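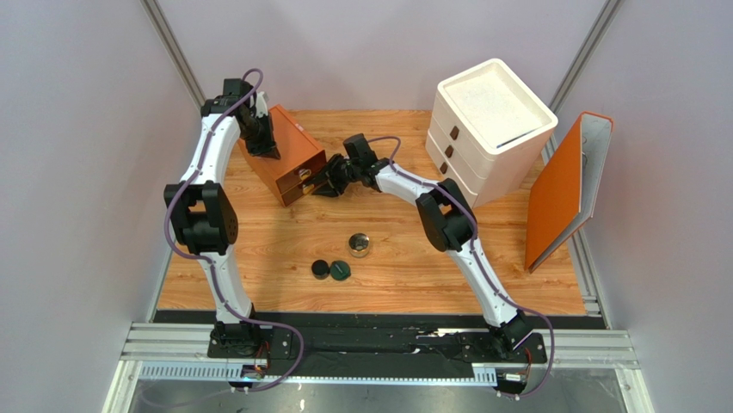 Illent asked whether anyone still saves tomato seed by fermenting it, or if rinsing is enough these days.

September 20, 2026
Posted by Aksoy to the Wevuleck seed list

> I rinsed mine in July and they clumped into one
> hard cake on the paper towel. Is the jar method
> worth the smell?

Yes, do the jar! Squeeze the pulp in with a splash of water, leave it 2 days somewhere warm, stir when you think of it — then pour off the floaters and rinse what sank. I dry mine on a dinner plate, never paper, and they slide right off with a thumb.

I got 500 clean seeds from the Eltetti paste tomatoes this way and sowed 20 to test. They came up so fast I ran to get my neighbor! I'd love to trade for a yellow cherry if you have one, and I can mail in a plain envelope any time.

Last updated September 20
89 shares | 2 comments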